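Cleaning and Resetting a Play Kitchen Table

Yee-man Yeh
Updated Friday, June 10, 2022

This page covers routine cleaning of hard plastic play food and dishes, and laying them back out on a white tabletop. It does not cover felt, painted wood or anything with a battery compartment. Pieces from different makers can be washed together. Our box is a mix of Rimley dishes, Durrani fruit and older pieces with no marking on them.

What you need

A basin
Mild dish soap
A soft toothbrush
Two lint-free cloths
A drying rack or a folded towel
A measuring jug

Step 1: Clear and sort

Take everything off the table and sort it by how it will be washed. Plates, bowls and cups go in one group. Solid fruit goes in a second. Hollow pieces, such as bottles with caps, go in a third and stay out of the basin. Anything with a printed label goes with the bottles, even if it is solid.

Check inside the cups and bowls before washing. Small fruit ends up in them, and a strawberry at the bottom of a cup is easily missed.

Step 2: Wash the dishes

Mix one small squirt of soap into 600 ml of lukewarm water. Wash plates and bowls on both sides and run the brush once around the underside of each rim. Rinse under the tap.

A colander takes longer than the rest. Brush the perforated base from the outside first, then from the inside, following the rows of holes. Hold it up to a window. Blocked holes show as dark spots and can be cleared with a wooden toothpick. Do not use a metal pin — it leaves burrs on soft plastic.

Step 3: Wash the fruit

Use fresh water, with the same amount of soap. Wipe smooth fruit with a cloth. Citrus slices need the brush, worked outward from the center along the segments. On a peeled banana, clean between the flaps of the peel without bending them back further than they want to go. The leafy top of a strawberry holds crumbs and should be brushed toward the tip of the leaves.

Step 4: Wipe the bottles

Dampen a cloth, wring it out and wipe the bottle from the cap down. Go around the label, then pat the label itself dry. If the cap comes off, wipe the thread and leave the cap off until the next day. Water that gets into a sealed bottle cannot be removed, and the bottle should be thrown out if it starts to smell.

Step 5: Clean the tabletop

Add a few drops of soap to 300 ml of water. Wipe in straight passes, back to front, and follow with a dry cloth. If the surface has small holes in it, go over those with a dry brush so that no water stands in them.

Step 6: Lay out the pieces

Put the plate down first, near the back of the table. Lay the ketchup bottle across it on the diagonal, with the cap pointing toward the upper right. The orange slice goes beside the plate at the base end of the bottle, and the strawberry goes to the right. Larger pieces can then be placed in the remaining space. These vary from day to day and do not need a fixed position.
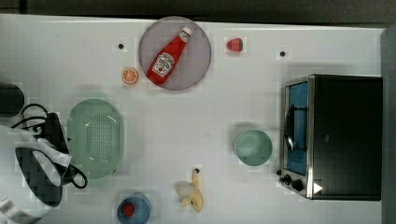
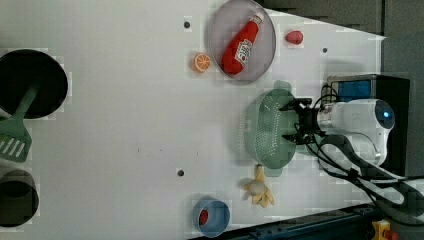
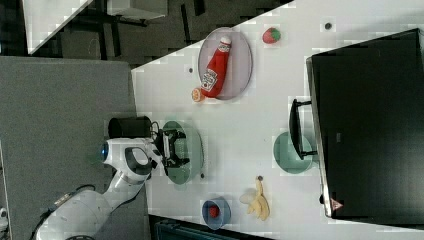
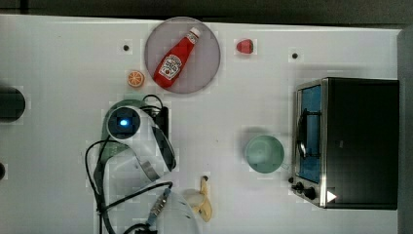
Ketchup bottle laid across the plate, cap toward the upper right, with the orange slice close by.

Leave the space directly in front of the plate open if children will be reaching for the bottle. A toaster oven or other large item is best kept to one side, with its door facing into the table.

Drying times

Plates and bowls are ready after around 4 hours on a rack. Colanders can take longer. Fruit with folds or leaves should be left overnight and turned once.

Notes on marks and stains

Gray scuffs on pale plates usually come off with a paste of baking soda and water. Marker ink on white plastic often does not. I tried a Vultitetti eraser pad on a lavender plate in May and it dulled the finish, so test any abrasive on the underside first.

Sticky residue from price labels can be rubbed off with a little cooking oil. Wash the piece again afterward as in Step 2.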